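4.2 Plates with a pattern round the edge

I went into this part of the study thinking plain white plates would win everything, mostly because that's what I eat off at home and I can't say I've ever thought hard about it. The Grornar survey had already told us that people keep their patterned plates longer (2343 households answered, which still pleases me), but it didn't ask what they did with them once they'd been kept. Were they on the table every night, or sitting at the back of the cupboard behind the gravy boat?

So we asked. Of the 187 people who let us sit in their kitchens in Rurum and Grorkitthorpe, a good many had at least one plate with a coloured rim, and quite a few had a favourite among them that they could describe to me before they'd opened the cupboard door. I loved this bit of the fieldwork! They'd talk about the colours first, then where it came from, and only then whether it was any good to eat off.

Levchenko's older work on tableware splits decoration into "centre" and "border" types, and I've kept that split here, although I have some grumbles about it (see Section 6). A border plate leaves the middle alone. The food goes in the middle, the pattern stays out where you can see it, and you still get to enjoy it halfway through a bowl's worth of spaghetti. With centre designs the picture vanishes the moment dinner is served, and several people told me they felt a bit sorry for it.

Within the border type I found it handy to separate painted scenes, plain bands and what I've called block rims, where the colour is broken up into separate patches with a darker line between them. Figure 8 is a block rim, with a cream centre and tile-like patches of red, brown and cream set against black. 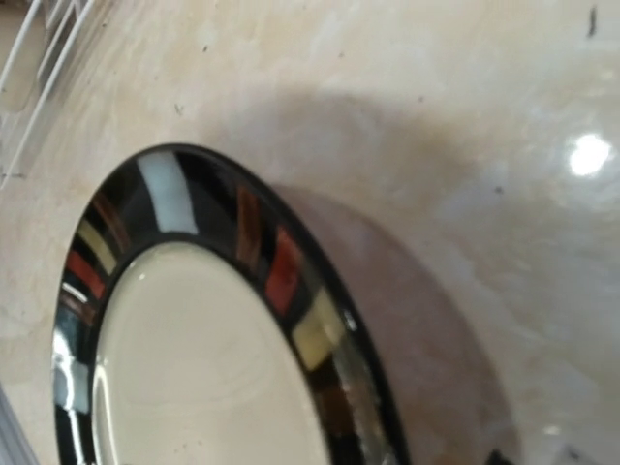 Figure 8. Block rim on a glossy ceramic plate.

People were split on block rims, I should say. Those who liked them said they made toast look like a proper meal - one woman in Grorkitthorpe used hers for nothing else - and those who didn't said they were hard to match with anything. Matching came up far more than I'd planned for, and I ended up adding a question on it in November, too late for the Rurum kitchens. The answers we did get are in the next section, along with the cupboard sketches.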